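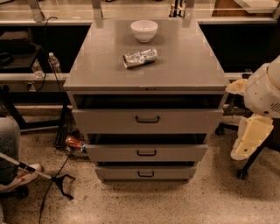

A bowl and a crushed can on top of a lab cabinet, with the arm alongside.

Prodo Tidy-Up Service: Your Questions, Answered

Thanks so much for stopping by! Most of what follows comes out of calls and emails from labs and offices that were thinking about renting a Prodo for a while, and we've tried to answer the way we would on the phone, meaning we do go on a bit. If your question isn't covered, write to Consuelo Barrios at our Kendus office and she'll get back to you.

What do I get when I rent a Prodo?
You get the robot itself, its charging dock, the control tablet, and a setup visit. The visit takes most of a morning – we like to go slowly, and we'd much prefer that your people try everything while our technician is still in the room. You also get phone support for as long as you have the robot, on the same number you called to book it.

Can it work with the furniture we already have?
Very often it can, and we'd rather try it with your things than ask you to buy new ones. Plain drawer cabinets with a U-shaped pull handle are a good place to start. Round knobs take more patience, and recessed finger grips are hit and miss, so please mention those when you book. If a cabinet has a lock, leave it unlocked during working hours, as the Prodo doesn't handle keys.

How heavy a drawer can it open?
Our advice is to keep drawers to 19 pounds of contents or less. A fuller drawer may open just fine on good runners, but old runners stick, and the robot is set up to stop and ask for help when it feels too much resistance.
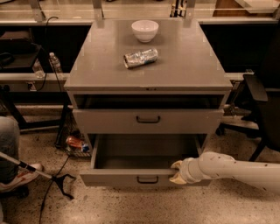 How much does it cost?
The monthly rate is $237, and the setup visit is a one-time charge of $130. The minimum rental is 2 months. We don't charge extra for phone calls, however many you make, and some of our nicest customers make a lot of them!

Does somebody need to stay with it?
For the first week, yes, please have a person in the room who has been through the setup visit. After that it depends on the job. Picking up light items from an open surface is usually fine with someone nearby, but we'd still like company for anything involving drawers or glassware.

What happens if it drops something?
It pauses and sends a note to the tablet. You can pick the item up yourself and tap Resume, or tap Skip and let it carry on with the next one. Please don't ask it to go after broken glass – that's a job for a dustpan.

Can we teach it new jobs ourselves?
You can, within reason. The tablet has a teaching mode where you guide the arm through a task and save it under a name you'll remember. Julián Bustamante runs our online training session every March, and he's very happy to take questions from beginners. For anything complicated, call us first and we'll talk it through with you.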